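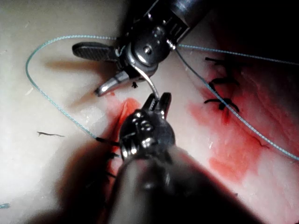

One of the evaluators asked whether the ribbed jaws were worth keeping at all, given that a plain jaw is easier to clean and most of the drops in the first round came from the wrist turning too early. We had no good answer at the time, and the recordings in this folder were made to get one.

Jaw comparison, suturing on a synthetic pad
March
By the bench group at Eston

The set covers needle handling and thread handling with two instruments working over a tissue pad. It compares two controllers, Clikel and Kauppinen, with the same arms and the same wrist camera. Jaw surface is logged as a separate field, so it can be studied on its own or ignored.

What is in the set

There are 390 episodes. Each one starts with the needle already held and ends when the operator releases the pedal. An episode may contain a full stitch, part of a stitch, or only a handover of the needle from one instrument to the other. Pads were used more than once, so many episodes begin with black stitches already tied and with stains or bits of thread on the surface. We did not clear these away between episodes.

The running thread is a light blue-green braid. It shows up well against the cream pad and the black stitches, and was chosen after early trials in which the tracker kept jumping from the working thread to old knots.

Files

episodes/ – one folder per episode, with video and joint readings
labels/ – grasp, release and handover times, marked by hand
jaws.csv – jaw surface for each instrument, by episode
controller.csv – Clikel or Kauppinen, by episode
split.txt – the test list; please leave it as it is

Joint readings are stored at 100 per second and video at 60 frames per second. Both use the same clock. The loader in Ponar lines them up when it opens a folder; if you use your own, match on the time column and not on row number.

Known problems

The lower instrument is often out of focus along the shaft and sometimes blocks the view of the pad. Bright reflections on the metal wrists upset any method that relies on edges. When the curved needle lies close to both tools, the handover label can be a frame or two late – the labellers waited until they were sure.

Two pads were used, and the second is softer. Force estimates should not be pooled across them. The Kauppinen episodes were recorded after the Clikel ones, by operators who had more practice by then, so a plain comparison of completion times favours Kauppinen. Use the operator session number in controller.csv to allow for this.

Nothing here was recorded on living tissue, and the set should not be used to judge whether an instrument is fit for clinical work.

Changes

Version 2 corrects the jaw field for episodes where the upper and lower instruments had been swapped in the log. Results from the earlier version that depend on jaw surface need to be run again.

Contact: the Eston bench group, through the project page
Copyright Eston. Free for research use with credit.
Back to top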